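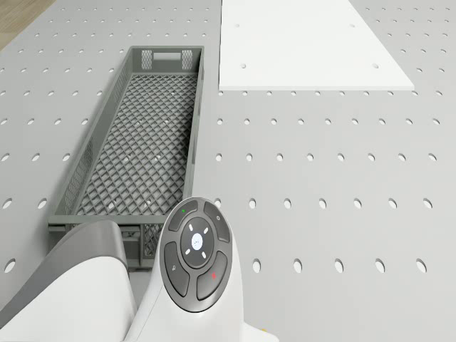

News > Shop floor > Sheet metal

New press brake at Pastville: what changes for your orders

The press brake we ordered last year is in place at the Pastville works and has been bending customer parts since the second week of August. Several of you have asked what it means for lead times, for drawings and for parts already on repeat order, so the main points are set out in this item.

The machine is a Claeys hydraulic brake with a 3 meter bed and 200 tons of pressing force. It stands in bay two, where the old guillotine used to be. The guillotine has gone to the Brurnen site and is still cutting blanks there, so nothing changes for customers who buy straight cut sheet from us.

Why we bought it

Our older brake was bought used and served well, but its back gauge moves on one axis only. Any part with flanges of different depths had to be set up by hand between bends. On short runs the setup often took longer than the bending. The new back gauge moves on four axes and takes its positions from the program, so an operator can make all the bends in a part at one standing.

The second reason was accuracy along the length. On long, thin parts the bed of any brake gives a little in the middle, and the bend opens up there. We used to correct this with paper shims under the die, which works if you have someone who knows how. The new brake has crowning built into the table and adjusts it for material and length. We still check the first part off at both ends and in the center.

What it can bend

In mild steel we can now air bend up to 10 mm over shorter lengths, and 5 mm over the full bed. For stainless the limits are lower, and the office will confirm them when you send the drawing. Aluminum depends very much on the grade. The soft grades bend well. The harder ones crack if the inside radius is too small, and we will ask you to open the radius before we quote. 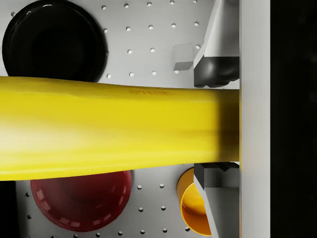 Yellow part held in the gripper.

The smallest flange we can make depends on the die opening. As a working rule we use a die opening of eight times the sheet thickness, and the shortest flange is then a bit more than half of that opening. If your drawing has a flange shorter than this, we can sometimes bend it long and trim it afterward, but trimming is a separate operation and will appear on the quote as one.

Holes close to a bend line will pull out of shape. Please keep the edge of the hole at least two and a half thicknesses from the start of the bend radius. If the hole has to be closer, tell us whether its shape matters. A clearance hole for a cable can often be left as it comes. A hole for a bearing or a dowel can't, and we would drill it after bending.

Drawings and files

We would like a STEP file of the finished part together with a PDF drawing. The bending software unfolds the model and works out the flat blank from our own bend tables, which were made with test strips on this machine. If you send only a flat pattern, it was made with somebody else's allowance and the finished size may be out by a few tenths on every bend. On a part with six bends that adds up.

Please state on the drawing:

- material and grade
- thickness
- inside radius, or a note that our standard radius is fine
- grain or polish direction, if it matters
- which face is the visible one
- the dimensions that must be held, with tolerances

The last one saves the most time. When every dimension carries the same tight tolerance we have to treat all of them as critical, and the price follows. Most brackets and covers have two or three dimensions that matter for assembly. The rest can go to the general tolerance.

Repeat parts

By the end of last month 878 repeat part numbers had been moved over to the new bend tables, out of 1,127 on our active list. The remainder are parts ordered once a year or less, and we will convert each one when its next order arrives. There is no charge for this.

In a few cases the standard inside radius has changed slightly, as the new punches have a different nose from the old set. The outside dimensions stay as drawn. If you have a mating part made elsewhere that sits inside the bend, let us know and we will send a sample before we run the batch. Remzi Duman in the production office is keeping the list of parts where this applies. One customer's cable trays are already on it and will stay on the old brake with the old tooling for now.

Lead times

Bent parts in mild steel up to 3 mm are now quoted at eight working days from approved drawing, down from twelve. Stainless is unchanged at twelve days. The limit there is protective film and polishing – the bending was never the slow part. Powder coating adds five days as before and is done by Tesex, who collect from us every Tuesday. Parts that miss the collection wait for the next one, so if you are close to a deadline ask us which side of it your order will fall.

Urgent work is still possible. We keep the last two hours of the late shift open for it, and the slot is given in the order requests come in.

Tooling

We have bought the standard set of punches and dies in segments, so boxes and trays with four closed sides can be made without special tools. Hemming tools are on order. Until they come, hems are still done on the old brake in two steps, and the maximum length for a hem is 2 meters.

Tools that customers own and have stored with us do not all fit the new clamping. Adapters will cover most of them. If yours is one that won't fit, you will get a letter with the tool number and a proposal. No customer tool will be altered or scrapped without written agreement.

Safety and training

The brake has a laser guard that travels with the punch and stops the beam if a hand comes into the line. It also means that some very small box shapes have to be run at slow speed for the final bends, and this is allowed for in our times. Four operators have completed the training, and two more start when the late shift roster changes. Lawal Garba is setting up first parts on the day shift and is the person to ask for if you want to come in and see your part being bent. Please call ahead. Visitors need safety shoes, and we have a limited number of pairs to lend.

The old brake stays. It has been moved nearer the door and will be used for heavy, simple bends and for one-off jobs. It will be out of use for a week later in the fall for new seals, and orders that depend on it will be planned ahead of that.

Prices for setup have been lowered on parts with four or more bends. The new rates are applied automatically to quotes issued from now on. Quotes already in your hands stay valid for the time printed on them, and you can ask for a fresh one if you think the new rate would help you.

Comments

toolcrib_ed
What about 304 with a brushed finish? We've had marks from the die shoulders on the last two batches. Could be used with film but it tears on the longer bends.

Remzi Duman
We have urethane film for the dies now, which goes under the sheet for the whole length. It leaves much less of a mark than the plastic on the sheet alone. Put "no die marks on visible face" on the drawing and it will be planned that way.

M. K.
Do you still accept DXF? Our design office doesn't work in 3D.

Remzi Duman
Yes. Send the DXF with a drawing of the finished part, all outside dimensions shown, and we will make the model here. Allow one extra day.

bracketman
Eight days is good. Would like to see the same on galvanized.

Pat in purchasing
Is the setup price lower for parts with three bends too or only from four? Ours are nearly all three.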